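Library > Design and Making > Stergiou Course Book > Chapter 21

Print | E-mail

Chapter 21
Standing on Legs: Shape, Weight and Stiffness

Before we begin, I'd like you to get up and look properly at whatever you have been sitting on. Most of us sit down dozens of times a day without giving it a thought, and that is a great compliment to whoever drew the legs! A chair has to carry a person who leans, fidgets, tips backwards and now and then stands on it to change a light bulb, and it has to do so while being light enough to carry out to the garden.

In the last chapter we followed Kerttu Oksanen through her first year at the Skamberg workshop, where she learned to draw a beam and guess (rather well, by the end) how far it would sag. We shall need her beams again, but turned upright, for a leg is really a short column, and columns have their own ways of failing. A thick one tends to crush. A thin one tends to bow sideways first, and quite suddenly - try it by pressing down on the end of a plastic ruler.

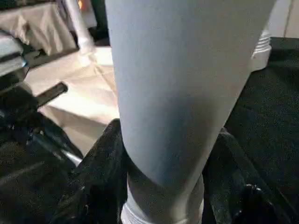

Fig. 21.1 A tapered form, wide at the top, with a white ribbed band at its narrow end.

Taper is an old idea. The bending in a leg is usually greatest up near the seat, so it makes good sense to put more material there and let the foot grow slender. The turners of Notalcombe were doing this by eye long before anyone wrote the sums down, and their parish book for 1621 has a pleasing grumble about the price of ash poles.

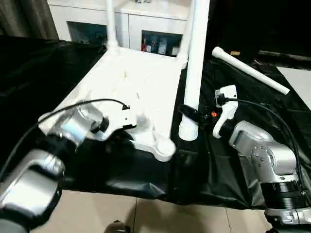
502

Joints come next, and I'm afraid they take up most of the chapter. A leg can be as strong as you please, but if it wobbles where it meets the seat, the whole chair will feel poor. We'll look at collars, sockets and wedges in turn, and at the Vindatell joint, which you will either love or never want to cut again.

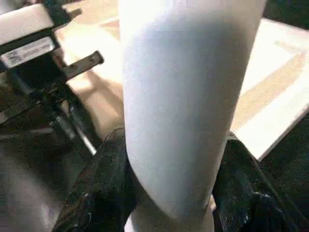

Fig. 21.2 A smooth, pale round section, narrowing towards the bottom.

Last of all we come to ribs. A flat sheet bends easily, but stand a few thin walls along it and it becomes far stiffer for very little extra weight. 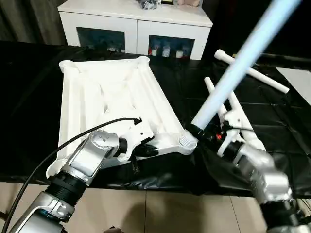

Fig. 21.3 White plastic underside with diagonal ribs forming an X.

Keep a pencil, a ruler and some stiff card beside you as you read. The first exercise starts with folding the card lengthwise, and you'll want both hands free for it.

Shared 838 times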